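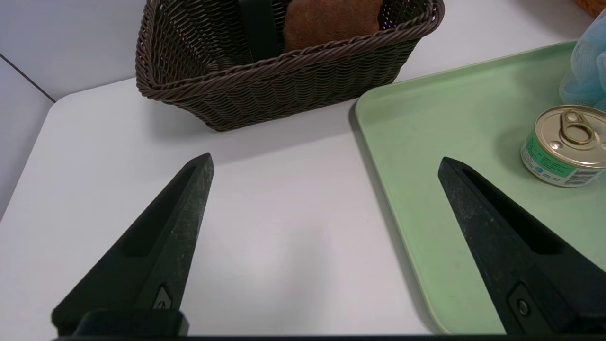 Week 2, sorting before storing. I always start this session with the same plea: please don't buy any boxes yet! Most of us go shopping first and then try to squash our things into whatever we brought home (I've done it myself, more than once). Clear a surface, put one container on it and leave the rest bare, the way the brown wicker basket has a good stretch of white table in front of it. You need that space for your piles.

For March, bring one drawer's worth of bits from home. Keys, batteries, string, anything. Read the Burkby handout up to page 50 if you can, and we'll do labels after the break.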